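Leave Your Earbuds at Home for Once

By Sihan Liang
July 25, 2024

I quit listening to things while I walk. That's the whole confession, and I know how small it sounds, but you should have seen my stats before. The podcast app I use sends out a yearly total, and mine said 1,710 hours. I read that number in the kitchen while a show about the history of salt was playing at one and a half speed, and I couldn't have told you one thing about salt.

So in June I started leaving the earbuds in the drawer by the door. Only for walks, mind you — I still listen while I cook, and I would never fold laundry in silence, I'm not a monk. But walking used to be where I did my thinking, back when I lived in Stitow and had a long trudge to work and a phone that could barely hold a charge.
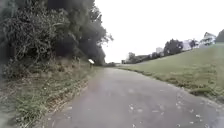

The first week was awful. My head was full of junk: half of a jingle, a list of people I owed emails, an argument I lost in college and was now winning easily. I kept reaching for my pocket. I think a lot of us have forgotten that boredom has a front end, a really itchy stretch of maybe 14 minutes, and you have to get through it before anything decent shows up. With something always playing, you never get through it. You just keep putting it off, and then you wonder why you haven't had an idea of your own since winter.

And yes, I know what the productivity people say. Walking time is "dead time" and you should fill it with a language course or a business book. I bought that for years! I went through most of a Spanish course on foot and can still only order soup. My feeling now is that a person alone on a paved road, arms hanging at their sides, with a bank of trees on the left and grass on the right, is already doing something, and it doesn't need a soundtrack or a quiz at the end. I get stuck on a problem at my desk, I go out and don't think about it very hard, and somewhere before I turn back I know what to try next. Not every time. Often enough.
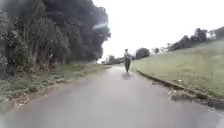
My friends have been less impressed than I'd hoped. We have a group chat, and I may have brought this up there more than once, and I may have used the word "presence," which I regret. Silence is a hard thing to recommend without sounding smug. The best I can do is say that I'm a little less snappy by dinner, and that I remember my days better. When every walk came with a different stranger talking in my ear, the walks all ran together. Now I can tell you which one was the day I decided to call my brother.

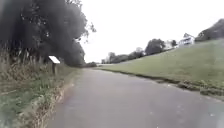

Qiu thinks I've got it backwards, and told me so at length: the voices are company, and if you live alone and work alone, an hour of two people laughing about movies can be the friendliest part of the day. That's fair, and I don't have a clever answer. There were months in Sarnutberg when a couple of radio hosts were pretty much the only people I heard before noon, and I was glad of them. If that's where you are, keep the earbuds in. I'm talking to the people like me, who had plenty of company and were still afraid of a quiet half hour.

Try it for 3 walks. Pick a dull route, one you know well enough that you don't have to look anything up. Leave the phone home if you can stand it, or bury it in a bag.

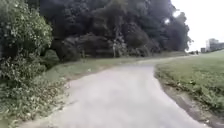 The path curves off to the right, past a big leafy shrub.

I haven't gone back to the salt show, by the way. It's still sitting in my queue with about 100 others, and most evenings I delete a couple while the rice cooks.

Comments

marlow_k: I tried this after my earbuds went through the wash. Day two was the worst. Day five I came up with a name for the dog.

Irkia: Nope. I need my murder shows or I won't go out at all, and going out at all is the goal.

tenpastsix: Does birdsong count as listening to something? Asking because my wife says I'm cheating with the bird app.

Sihan Liang: The birds are fine. The app is cheating, sorry!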